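Esau Yang
Thursday, May 16, 2019

1/ Okay friends, a few of you asked what I've been up to in the evenings and why I keep going on about thread, so pour yourself something and settle in. It's a suturing thread. (I know. I'm sorry. There are going to be a lot of stitches in it.)

2/ I started back in September with a pad, a spool of black suture and a great deal of confidence, because I grew up in a house where everybody sewed and I figured a stitch was a stitch. My first evening I put in 11 and my mother would have made me take out every last one of them.

3/ First thing I learned is that the thread has opinions! Leave a tail too long and it curls back and finds the nearest thing to wrap itself around, and then you're picking loops off your instrument instead of tying a knot. Cut it too short and the knot slides right out on you. I still go back and forth on this.

4/ And the snips get everywhere. I used to clear them away after each knot, very tidy, very proud of myself, and now I let them lie until I'm done for the night, same as my grandmother did with her basting threads. I find them on my sleeves at breakfast.
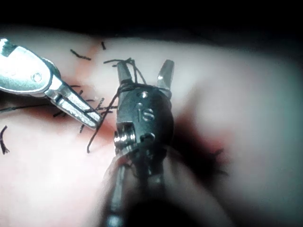 Photo: Esau Yang / Drenda Skills Room

5/ That pale pad is my favorite surface to learn on, by the way. Black thread shows up beautifully against it, so you can see a crooked bite from across the room, and there's no arguing with it. If you're just starting out, please get yourself a light-colored one and save your eyes.

6/ Somebody asked about cost. You can go through a shocking amount of suture, so I buy the expired boxes from Gradulex for practice, and they tie just fine for what I'm doing. I kept a tally of knots on the inside of a cabinet door for a while and quit at 1,430, mostly because I ran out of door.

7/ Now, needles. A curved needle wants to travel in a curve, and every beginner (me, me, it was me) tries to shove it straight ahead. You go in square to the surface, and then you turn it and let the shape of the needle do the work, and it comes up on the far side pretty much where it was always going to. When it goes right it's such a nice feeling, like getting a key into a lock in the dark.

8/ The part I was slowest to get was where to grab it. Too close to the tip and you dull the point, too close to the thread end and the whole thing wobbles and spins. I spent 3 whole evenings on nothing but picking up a needle and putting it down again, and I'd recommend it to anybody, boring as it sounds.
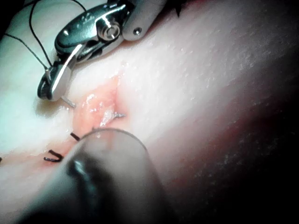 9/ Same goes for how far from the edge you start. I was so worried about tearing through that I took enormous bites, and then everything bunched up when I tied it, like a badly hemmed curtain. Smaller and even is what you want, matching on both sides, and then you snug it until the edges just meet. Just meet! Don't strangle it.

10/ I've been asked whether I do a running stitch or separate ones. Separate, every time, for now. It's slower, and you're tying and cutting over and over, but if one goes bad you only have that one to be sad about. Ask me again in a few months and I may have changed my mind completely.

11/ On a good night I'll get up to 7 that I'd be willing to show another human being. They're never all the same. I get a neat flat one and I'm so pleased, and the one beside it has tails sticking out every which way like it slept badly, and I honestly can't tell you what I did differently. 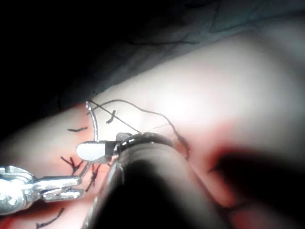
Five in and the needle still threaded.

12/ If you're practicing at home, put a towel under the pad so it doesn't skate around on you, get a lamp that comes in from the side, and count your needles before you start and again before you get up. Please do the counting. I have bare feet and a long memory.

13/ I'll do a separate thread on knots over the weekend, with the square knot first because I still see so many grannies out there (mine included). Send me your questions and your ugly stitches, I love the ugly ones best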